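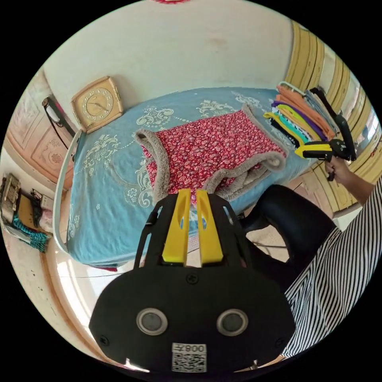 Right, open day. Quick notes while it's fresh, am writing this on the train back from Ernside with one bar of signal so apologies if it arrives twice. Went mostly for the clothes session and I'm glad I did. You get a gripper in each hand, black body, two yellow fingers, and you do the folding yourself at an ordinary bed. Patterned sheet, pile of folded stuff at the far corner with a hanger on top, and the one everybody should have a go at is the red vest with the fleece lining. Looks like nothing. But it's sleeveless so there's no arm to fold in, and the lining wants to curl over at the edge, and you've only got two fingers a side to deal with it. I made a right mess of it the first time. Second time passable.

Other bits, no particular order:

The talk. Hendrik Masilela did it, no slides, much better for it. Main point was that folding from a neat flat start is the easy bit and picking one thing off a pile without dragging the next one with it is where the hours go. They have 2,229 recordings of folding and he reckons he'd swap a good chunk of them for decent pile ones. They're aiming for 2,388 before they retrain, didn't catch why that number. Somebody asked and he just said "budget".

The arm itself (Cadik, the bigger of the two) was running in the room next door. Tea towels fine. Shirts slow, very slow, and it let go of a collar while I was stood there and had to be started over. They left it running and let us watch it go wrong, which I liked. The Dretley people would have had a curtain round it.

Noise - quieter than I expected. You could talk over it.

Lunch was sandwiches. Go early.

Parking is dreadful, take the train. Ten minute walk from the station, turn left at the chemist and ignore the sign, it points to the old entrence.

To Abubakari's question, quoted below:

> From: Abubakari
> Subject: Re: Ernside open day, worth it?
>
> Has anyone been to one of these before? I'm tempted by the
> Sunday but it's two hours each way for me and I've had my
> fill of standing behind a rope watching a video of a robot.
> Do they let you handle anything? Also is it all aimed at
> people who write software? I repair sewing machines, I
> don't want to sit through an afternoon of code.
>
> And can I bring my daughter, she's 5 and into everything.

Yes you can handle things, see above. No rope. Hardly any code, one poster on the stairs and I walked past it. Frankly you'd be more use to them than I was, there was a long chat about how different fabrics slide and half of us had nothing to add. Ask about the finger pads, they've been through several rubbers and still aren't happy.

Daughter - they said children fine for the talk and the bed session but not in with the arm. There's a window she can look through. Grippers are a bit chunky for small hands I'd have thought, ask on the door.

Tickets capped at 100 and it was full when I went, so book. There's meant to be another one in November but it wasn't on the board yet. If anyone wants to share a taxi from the station for that shout on here, not to me direct, my inbox is a disgrace.

Will send the handout round when I've found a scanner that works. It's two pages, mostly a diagram of the wrist.

Got to change trains, more tomorow if anyone has questions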